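3.2 Glassware, table covering and the pouring pairs

Before we turn to the pouring results, it seems worth spending a little time on the glassware itself and on the cloth it stood on, as both gave us more to think about than we had expected when we first wrote the protocol. Readers who keep a teaching laboratory of their own will, we hope, recognise a good deal of what follows, and may even be spared an afternoon or two.

Beakers were chosen over measuring cylinders and conical flasks for the plain reason that everybody who has ever sat through a science class has handled one. They are the everyday mugs of the laboratory. A small beaker with a pouring spout can be picked up around the middle, tipped, set down again and forgotten, and it is just this sort of ordinary handling that interests us in the present paper. We drew ours from the general teaching stock, and gave preference to pieces whose printed graduations had not been scrubbed away by years of washing up. Out of a stock of 200 we set aside 23 as suitable, and from these made up the working pairs. A good many of the others were perfectly sound glass, but so faded that a reader would have been guessing at the level.

The printed scale on such a vessel is a rough guide only, as any patient demonstrator will tell you, and we were careful never to treat it as a measurement. Volumes reported in Section 4 were obtained by weighing. The scale was useful in another way, however, because it gave the eye something to settle on. Clear glass is surprisingly hard to see when it is empty, and harder still when it leans, and a few thin white lines along the side make it far easier to judge which way round the beaker is facing and how far it has tipped.

That same difficulty led us to the cloth. Our first covering was a pale Terno bench mat, pleasant to work on and very easy to wipe, but the beakers all but vanished against it. We tried a mid-grey felt next, with some improvement, and finally settled on plain black fabric, against which the rims and bases pick up the light nicely. Misaki Kikuchi, who looked after the glass store throughout the study, suggested the change in June and was kind enough not to remind us that she had suggested it once before. The black cloth does show every speck of lint, and it creases, so we brushed it down at the start of each session and smoothed it by hand from the middle outwards.

Two beakers stood for each trial, one to be lifted and one to stay on the table. We kept the pair close together, as a person would at a kitchen counter when moving something from one cup to another. Wider spacings were tried and set aside; they lengthened the carry without telling us anything more about the pour. Figure 3 gives four views of a pair being handled. 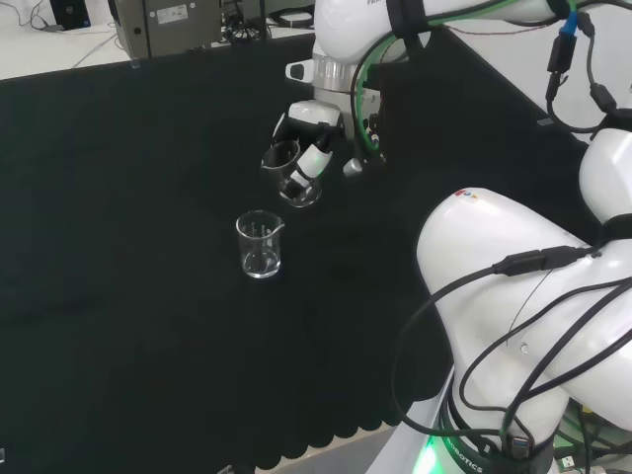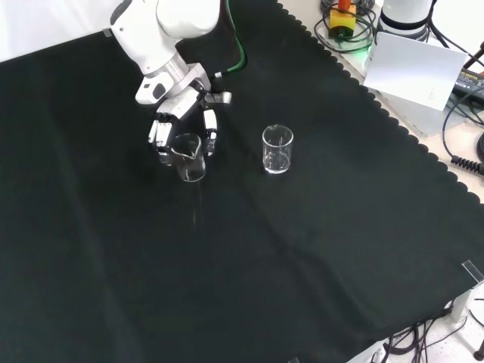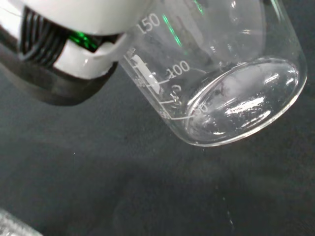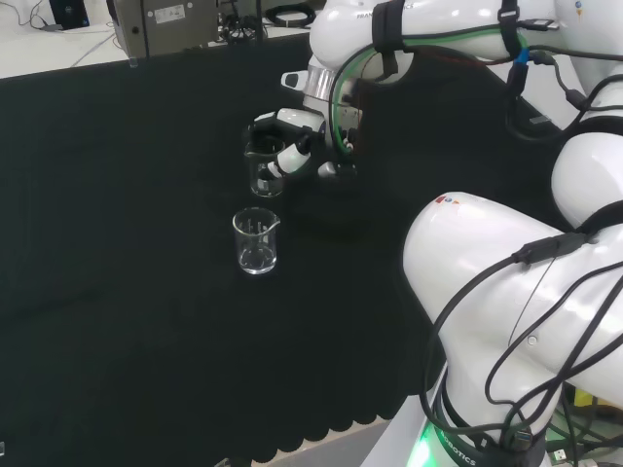

Vol. 14, p. 2354

Figure 3. Clear glass beakers over the black cloth. The printed graduations are easiest to read in the third view, where the 150 mark can be made out and the 100 mark appears reversed through the glass. In the fourth view one beaker is held a little above the cloth while its neighbour stands upright below.

The reversal of the numerals is a small thing, but we mention it for the benefit of anyone planning to have levels read from photographs. A reader who comes upon a mark from behind, through two walls of glass, may well take it for something else, and partial numerals are more troublesome again. For that reason our readers were asked to leave a doubtful mark blank and move on, and we have kept those blanks in the tables without filling them in afterwards.

Cleaning followed the usual habits of the teaching laboratory: warm water and a mild detergent, a thorough rinse, and then air drying upside down on a rack. We did not polish the glass with a towel, having found that towels leave fibres behind which then show up very clearly over a dark background.

Correspondence: Misaki Kikuchi, Glassware Store | Copyright the authors | Back to top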